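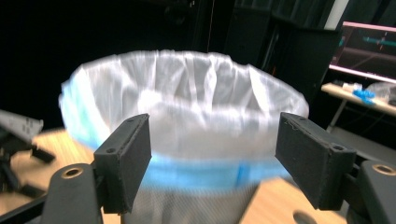
Small bins have gone back onto the worktables at the Brendard building, and from July each table will have its own. We took them away last year to save on bags, and the result was that scraps ended up in mugs, in drawers and on the floor under the window. The mesh kind with a white liner folded over the rim is the one we are keeping. The liner should be turned down over the outside all the way round, with enough overhang that it stays put when something heavier than paper goes in. If it slips, pull it up and fold it over again. Please don't tape it or clip it. The tape has to be scraped off the rim by whoever changes the bag, and the clips have a way of going out with the trash.

The bins are for dry waste only. That means paper, offcuts of tape, thread, wrappers, pencil shavings, used wipes and the backing sheets from labels. Food goes in the covered bin in the kitchen. Coffee grounds also go in the kitchen, in the pail under the sink. Mesh sides do nothing to hold a liquid if the liner has a hole in it, and the tables have already had one tea stain this spring that took two people most of an afternoon to get out. Glue pots, paint and anything with solvent in it go on the metal shelf by the back door, lids on, and are taken to the Clirkville drop-off once a month.

Bags are changed at the end of the day by the last group in the room. If the bag is less than half full and there is nothing in it that smells, it can stay another day. Spare liners are kept flat at the bottom of each bin, under the one in use, so there is no need to go looking for the roll. When you take the last spare, write it on the sheet inside the cupboard door. We buy the liners in boxes of 100 and one box has been lasting us a little over two months. The small size is the right one. The large size was ordered by mistake in the winter and we are using those up in the kitchen.

Now to the tables themselves. All the tops in the main room were sanded and refinished over the break. The work cost $1,523 including materials, which came in $133 under what had been set aside, and the difference has gone toward felt pads for the chair legs. Lau did the sanding on site and kept the dust down well, although anyone who finds a fine layer of it on the upper shelves is welcome to wipe it off.
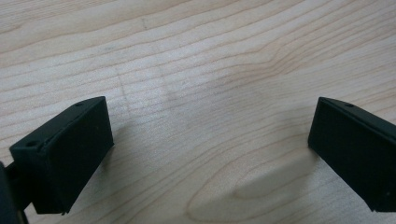

Pale wood and a wavy grain, with a faint diagonal line still showing.

The finish is a matte one, chosen over gloss so that the overhead lights don't glare back at people doing close work. It marks more easily than the old varnish did. A few light lines will appear with normal use and we are not going to chase every one of them. Faint scratches can be left alone. If you can feel one with a fingernail, put a small piece of paper tape next to it and leave a note in the repairs box, and it will be looked at with the others at the end of the season.

For everyday cleaning, use a soft cloth, wrung out well, and wipe with the grain. Follow with a dry cloth. Pencil comes off with a white eraser. Don't use the green scouring pads, which are for the sinks, and don't use the spray that lives in the restroom. There is a bottle of Sernano wood soap on the shelf over the sink with the mixing amount written on the side in marker. One capful in the small bucket does the whole room. More than that leaves a film, and then the next group's paper sticks to it.

Cutting on the bare tables is not allowed. There are 39 cutting mats in the rack by the door and every one of them is in usable shape. Take one before you start, and put it back flat when you finish. The mats warp if they are left leaning against the radiator. Knives go back in the tray with the blades in. Blades that are finished go in the tin marked BLADES on the supply shelf and never into the table bins, where they go straight through the liner and out through the side of the bag when it is lifted.

Hot glue guns need a tile under them. The tiles are in the crate below the mats. Mugs are fine on the tables if they are on a coaster, and the cork ones have been put out again.

A few groups have asked where the bins should stand when the whole table is needed for a large piece of work. Put them on the floor at the end nearest the wall, away from the walkway, and put them back on the table when you are done. Don't stack them. The bags tear, and the bins get stuck together and bend out of shape when they are pulled apart.

Closing up is the same as before with one addition. Wipe the tables, check the bags, hang the cloths over the rail to dry, return the mats, switch off the wall outlets, and then push the chairs in with the backs just clear of the table edge. The addition is the chairs. Several of the old tops had a row of dents along the front edge from chair backs, and we would like the refinished ones to go a while without any.

The deep clean is still set for the first week of the break. We will need a few people for the shelves and the windows, mornings only, starting at 9:30. Gloves and cloths will be there. If you have a stepladder that reaches the top shelf, please bring it, as ours is short by one step. The sign-up sheet is on the board next to the rack.

Two things have been left behind and are in the box by the coat hooks: a gray wool scarf and a steel ruler with a strip of red tape at one end. They will stay there until the end of the month and then go to the thrift table.

Brendard Workroom Newsletter | Contact: leave a note at the front desk | © Brendard Workroom, Clirkville. All rights reserved. | Back to top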